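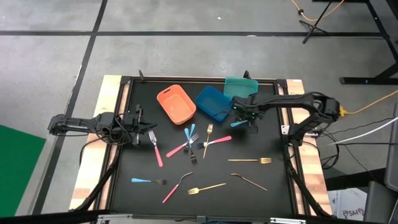

3.2 How Households Sort Their Everyday Cutlery

We now turn to the part of the study that, we must admit, gave us the most pleasure, and that is the question of how families decide which forks are for every day and which are kept back for company. Wenceslao Zúñiga had already noticed, during his earlier visits in Skokow, that people talk about their forks with surprising warmth, and we wanted to give that talk a little more room than a survey form allows.

We spoke with 11 households in Skokow and Tollard, mostly at the kitchen table and often over a meal, with visits lasting up to 200 minutes when there was cake. Almost every family kept a mixed drawer - pieces from a wedding set, pieces from a grandmother, and a few that had come home from a picnic and stayed. Color mattered a good deal. Children claimed a handle color early and held on to it for years, while plain metal forks, gold ones above all, were spoken of as belonging to the grown-ups or to the holidays (Figure 2).

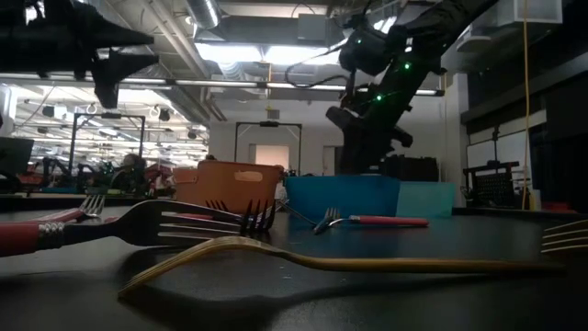 Figure 2. Forks with red handles and a gold-colored fork on a dark tabletop.

Two households had given up sorting altogether, and both told us so rather cheerfully. Tetsuya Yoshida, who carried out the Tollard visits in November, suggests that a drawer is sorted most carefully while there are small children at home, and we come back to his suggestion in Section 4, along with the matter of spoons.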